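Week three of collecting examples for the Landale project, and I have opinions. Short thread, mostly grumbling.

The task list says "kitchen handling, varied." Varied means 19 objects. My kitchen drawer has more variety than that and half of it is takeout chopsticks.

We were asked for 400 episodes by 25th November. Fine. But who picked 400? I asked. It was in the October plan, and the October plan got it from an older plan.

My worry with a number like that: people hit it by doing the easy version over and over. I pulled 200 of ours and watched them at double speed. Same approach from the right, same height, same little pause before closing. I'm in a lot of those. I'm not proud.

Someone will say the pause doesn't matter. Then the policy learns the pause, and we all spend a month asking why it hesitates.

Also, "success" is a checkbox the operator ticks. The operator is tired and wants lunch. I would like to see one labeling pass by somebody who wasn't in the room. Figueiredo supposedly does this. Haven't seen the results.

The utensil stand is the one I keep arguing about. The notes call it a simple pick. Long handle, shiny metal, hooks sticking out where your fingers want to go. Simple for whom?
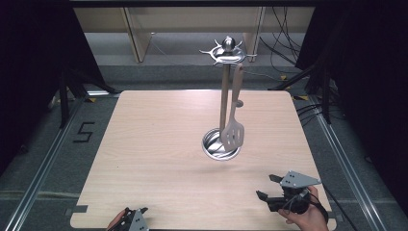

And if you bump the hooks and still get the spatula off, is that a good example or a bad one? The guide has one line on it: "use judgment." Great, so the model will learn the average of everyone's judgment.

I've started logging bumps in a separate column. 16 so far. No idea if anyone downstream will read it.

The Vomoment folks say more data smooths this out. Maybe. I've been hearing that since the Skollent trial, and what we got there was a larger pile of the same mistakes.

What I'd do: fewer episodes, move the stand every time, swap operators more often, keep the failures and mark them as failures. I've put it in writing twice. Back to the table now, I still owe them a batch before I go home.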